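«El sábado sprint me quita el sueño»: un café con el jefe de mecánicos de Zolik

Quedamos a las ocho de la mañana en un bar de polígono, porque a las nueve y media ya tenía que estar en el taller.

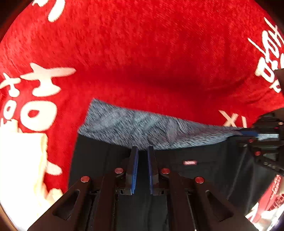
Yo llevaba preparadas un montón de preguntas sobre la temporada y él, antes de sentarse, ya me estaba hablando de neumáticos. Me pidió que no pusiera su nombre («pon el equipo y ya está, que luego me llaman») y así lo hago.

Zolik corre este año en turismos con 2 coches, y en abril estuvieron a punto de no llegar a Evberg, la primera cita. «Nos faltaba una caja de cambios. Llegó el jueves por la noche y la montamos en el paddock, con linternas en la cabeza», me cuenta, y se ríe, aunque aquel día me da que se rió poco.

Le pregunto por el lastre, claro, que es de lo que habla todo el mundo. El ganador carga ahora con 30 kilos en la siguiente carrera y a él no le parece ninguna barbaridad. «Me fastidia cuando nos toca, como a todos. Pero el año pasado en Annan ganaba siempre el mismo y la grada se iba a comer a mitad de carrera». Yo estuve en esa grada y sí, me fui a comer – un bocadillo carísimo, por cierto.

Con el formato de los sábados ya se pone más serio. La carrera corta son 85 kilómetros sin parada y los pilotos salen a cuchillo. «Si rompes el sábado por la tarde, el domingo no duermes, vas empalmado. Somos siete personas para todo». ¿Y quitarla? «No, quitarla no, que al público le encanta. Yo la pondría por la mañana y listo».

También hablamos de dinero, que me daba un poco de apuro sacarlo. El contrato con Endow, el patrocinador principal, termina en diciembre y todavía no hay nada firmado. «Eso lo llevan arriba. Yo pido discos de freno y, si llegan, es que hay dinero».

Se levantó a las nueve y cuarto, pagó él los cafés (¡no me dejó!) y desde la puerta me gritó que fuera a verlos a boxes en la próxima. Ya tengo el billete de tren.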